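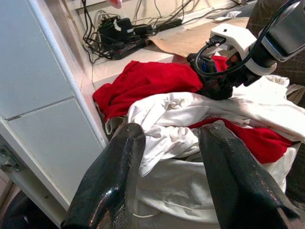
**Teaching by demonstration** (also *learning from demonstration* or *programming by demonstration*) is a group of methods in which a robot acquires a task from examples performed by a person, in place of a program written line by line. The person either moves the robot's arms directly by hand or drives them from a distance through a control device. The positions of the joints, the state of the grippers and, in most current systems, the images from one or more cameras are recorded together and later used to train a controller.

The approach is used mainly for tasks that are easy to perform and hard to specify. Handling cloth is the usual case. A shirt in a pile has no fixed shape, hides parts of itself and of its neighbors, and changes form each time it is touched. A written procedure for picking it out must cover a very large number of conditions, while a person can do it with little thought.

## Methods

### Hand guiding

In hand guiding, also called kinesthetic teaching, the operator takes hold of the arm and moves it through the task. The motors are set to a mode in which they cancel the weight of the arm and offer little other resistance. Joint angles are read from the encoders many times per second.

Hand guiding needs no equipment beyond the robot. Its main limits are practical:

- The operator's hands and body enter the camera views, so the recorded images differ from those the robot will have when working alone.
- Two arms are difficult to guide at once, especially when they must hold the same piece of material.
- Forces applied by the operator mix with forces from contact with the object and cannot easily be separated.

A common remedy for the first problem is to replay the recorded motion without the operator and to collect the images during replay. This works for rigid parts held in fixtures. It works poorly for fabric, which seldom falls the same way twice.

### Leader and follower arms

In a leader–follower arrangement, the operator moves a small arm (the leader) and a second arm (the follower) copies its joint angles. Leader arms often have the same joint layout as the follower at a reduced scale and carry a trigger or handle for the gripper. For two-handed work, a pair of leaders drives a pair of followers.

The Ilteo layout, named after the workshop where it was first assembled, places both leaders on a bench directly behind the followers, so that the operator looks over the working arms at the material. Other layouts put the operator in a separate room with only the camera feeds. Operators in the second arrangement work more slowly at first, but their recordings contain only decisions that can be made from what the cameras show — a property that matters in training.

### Handheld controllers

A tracked controller held in each hand can set the position and angle of each gripper, with the joint angles computed by software. The equipment is cheap and light. The operator does not feel the joint limits of the arm, however, and may ask for a pose that the arm cannot reach. Most systems respond by stopping the arm at the limit and sounding a tone.

## Equipment

### Cameras

A typical two-arm station has a fixed camera facing the work area and a small camera on each wrist. The wrist camera moves with the gripper and keeps the fingertips in view, which allows the controller to relate the position of the fingers to the material between them. It also records whatever else lies within its field, including the opposite arm. Because the wrist view is close, it loses the larger arrangement of the work whenever the gripper is low, and the fixed camera is kept for that reason.

### Grippers

Two-finger grippers are standard. For cloth, the fingers are usually padded or coated with a material that has high friction, and the tips are tapered so that they can slide under a fold. Pads wear at the tip and along the inner edge. At the Grallholm laboratory, pads were replaced after every 900 grasps following a finding by Manon Hawthorne that worn tips led operators to squeeze harder and to regrasp more often, habits that were then passed on to the trained controller.

### Cables

Wrist cameras and grippers add cables to a moving arm. Each cable needs enough slack for the full range of the wrist, and a connector close to a rotating joint should be supported by a bracket. Loose loops can catch on furniture or on the garments themselves. Cable faults are a frequent cause of discarded recordings.

## Recording procedure

A single recorded attempt is called an *episode*. It begins with the arms in a set position and ends when the task is complete or the operator gives up. In the Konby protocol, written by Parisa Mazandarani and Odair Brito for sorting mixed garments, an episode may last no longer than 105 seconds. The pile is remade by hand between episodes, and the operator is changed after each block of 40.

The protocol gives the following rules for operators:

1. Open the gripper fully before approaching the pile.
2. Approach a visible fold or edge where one exists.
3. Use the second arm to hold down neighboring garments before lifting.
4. Pause briefly after closing the fingers.
5. If the grasp fails, back away and start the approach again.

The fourth rule marks a clear boundary between approach and lift in the data. The fifth was added by Brito after operators were found to search for a grip by small sideways movements inside the pile.

## Data quality

Recordings differ in value. Hesitation, overshoot and changes of plan are all reproduced to some degree by a controller trained on them. Bheki Engelbrecht distinguished between *errors of motion*, which can be reduced by smoothing, and *errors of intent*, in which the operator chose a poor target and carried it out well. The second kind cannot be found from the joint data alone and requires review of the images.

Recovery from failure is treated separately. An episode in which a garment slips and is picked up again is usually kept, since a controller that has seen only clean attempts has no example to follow once something goes wrong. Mélanie Lemieux proposed that roughly 9 percent of episodes should begin from a deliberately bad state, such as a sleeve already trapped under the opposite gripper. The Widmer group adopted the proposal for towels but not for shirts, where the bad states proved too varied to list.

## Limitations

Demonstrations show what was done and carry little information about why. A controller may attach its behavior to an incidental feature of the room, such as the color of a work surface or the position of a cabinet, and fail when that feature is changed. Varying the surroundings during recording reduces the effect at the cost of more episodes.

Teaching is also limited by the operator's view of the robot's abilities. Operators tend to use the arms as they would use their own, and motions that are simple for a robot but awkward for a person, such as turning the wrist through a full circle, are seldom recorded.

## See also

- Bimanual manipulation
- Deformable object handling
- Imitation learning
- Teleoperation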